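Hustholm Surface Cleaner, Concentrate
Sold by Arkside. Product code 3161. Five-litre can, makes up with tap water.

We stock this one because enough customers asked for it. We were doubtful at first, having been sent a lot of "universal" cleaners over the years, and we're still doubtful about parts of the label. What follows is what we found, written by Ritu Negi and Tarun Shakya from our own counter, with the maker's wording left out where we couldn't back it up.

What it is

A mild, low-foam detergent for hard, sealed surfaces. It has a faint soapy smell and no dye. The maker calls it "streak-free". We'd call it low-streak if you change your cloth often enough, and no better than washing-up liquid if you don't.
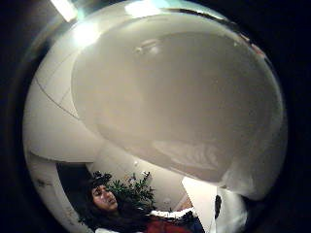 What it will and won't shift

Tea rings, finger grease, pencil and most food came off with one pass at the normal strength. Whiteboard pen took two. Biro didn't budge, whatever the leaflet says, and neither did the yellowing you get on old plastic, which isn't dirt in the first place. Don't buy this hoping to bring a tired casing back to new.

Limescale is beyond it too. You want an acid cleaner for that, and we sell a cheaper one.

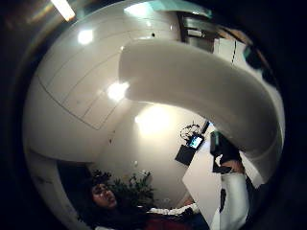 Dilution is where most of the complaints come from. The cap holds 11 ml and the label suggests two caps to a litre, which we think is one too many for everyday wiping. The extra soap has nowhere to go and dries as a haze. It shows worst on glossy white casings of the sort with thin dark seams between the panels, where leftover liquid sits in the joins and creeps back out after you've put the cloth away. Go down to one cap, wring the cloth hard and never spray straight at a seam or a screw hole. Switch the thing off first as well.

Cloths

Arkside sends a pack of 6 yellow cloths with each can while stocks last. They're thin. Savita Khurana at Gurnetitz, who buys from us for three sites, reckons they last a fortnight before they start leaving bits, and ours did about the same. Wash them without softener.
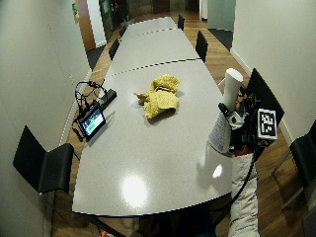

Long tables and shared rooms

Work from the far end towards the door and turn the cloth at each join in the top. A shiny finish will show every missed patch once the lights are on, so look along it from low down before you leave. Keep the cloth away from screens. The leaflet says tablets are fine. We'd use a proper screen wipe, and Hustholm didn't answer when we asked what they'd tested it on.

Crockery is a greyer area. The can carries a line about "food areas", and people read that as permission to use it on plates and bowls. 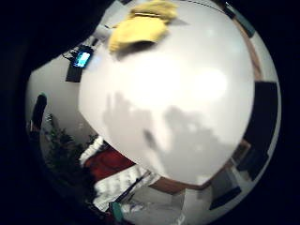 It means worktops, and only if you rinse them afterwards. For anything you eat from, stick to washing-up liquid. We've asked for the wording to be changed and been told the next print run will have it, possibly in August.

How it compares

The Nakamura concentrate costs more per can and smells stronger. On grease we couldn't tell them apart. Nakamura has the better cap, which doesn't dribble down the side, and if you decant a lot that may be worth the difference to you. Ready-mixed sprays from either maker are mostly water and we'd skip them.

Details

Size: five litres
Mix: one cap per litre for daily use, two for heavy grease
Not for: bare wood, unsealed stone, screens, crockery
Storage: upright, above freezing, cap tight
Spare cap: part 257, sold singly

Returns

Unopened cans can come back to the counter. Opened ones can't, so try a bottle of the made-up mix first. Ask for Þórey Ragnarsson, mornings before 11, and bring your own empty bottle with a lid that fits.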